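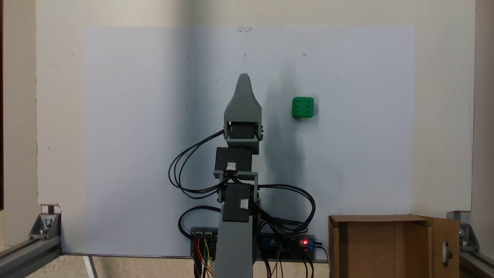 Reltik Pip Cube, Green

Supplier: Staletti Education and Bench Supplies
Range: Reltik
Colour: Green
Faces: 6
Markings: Dark circular recessed pips
Edges: Rounded
Pack sizes: 2 (sample), 192 (bulk carton)

Overview

The Reltik pip cube is a large-format die for counting work, probability exercises and bench tasks in which a small object has to be picked up, turned and set down again. The body is one colour throughout, and the pips are recessed into each face so the value can be found by touch as well as by eye. The six is laid out in two columns of three and the four in a square, as on an ordinary gaming die.

Rounded edges make the cube easier to tip from one face to the next. They also reduce the contact area at the base, so allow for some movement if the cube is nudged on a smooth tabletop.

Surface

A plain white or pale sheet gives good contrast with the green body and is the recommended background where the cube has to be located quickly. 80 gsm paper is adequate for short sessions. Heavier stock lies flatter and should be used if the sheet is to be marked up and kept.

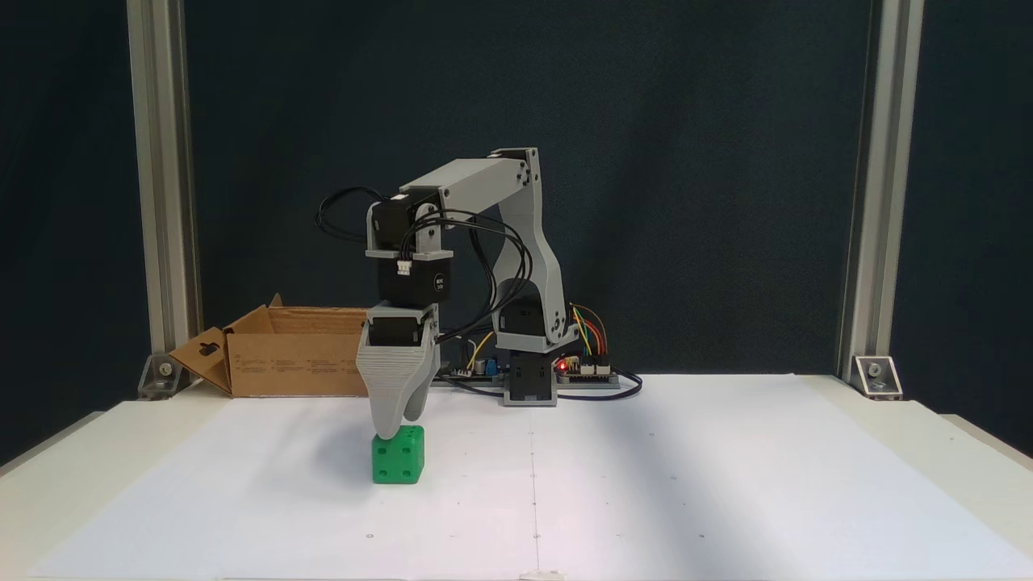
Tape the sheet at the edges and keep the tape clear of the working area – a raised corner is enough to tilt the cube. A single strong lamp will throw a shadow beside the cube and darken the pips on the far side. Two diffuse lamps, one either side, give a more even result.

Care

Wipe with a damp cloth. Clear dust from the pips with a soft dry brush. Do not use solvents.

Ordering

Sample packs ship flat rate. Bulk cartons are made up to order and dispatched through Pakzad Freight. The cube is also sold as part of the Rudus counting set, which has its own stock code and cannot be split.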